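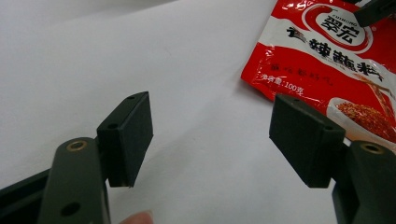 Un paquete de comida rojo y blanco sobre la mesa.

Galería: la mesa de los envases

Jueves, 31 de octubre de 2019

En el taller de Cirkdale dedicamos la tarde a ordenar envases y bandejas de la despensa. La mesa es blanca y se usa también para cortar y etiquetar. El paquete se dejó tumbado - así se lee mejor la etiqueta cuando toca anotarla en la lista.
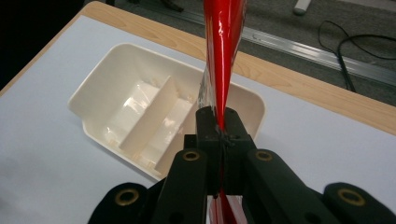

Foto: Getsemaní Aguirre / Cirkdale

Objeto rojo, largo y brillante, junto a una bandeja de plástico blanco crema con dos compartimentos. Debajo, una hoja grande de papel blanco.

Las bandejas de este tipo se guardan apiladas en el estante 7. Quedan roughly 100 por revisar - seguimos en diciembre. Consultas sobre la lista: Keir Skinner, taller de Cirkdale.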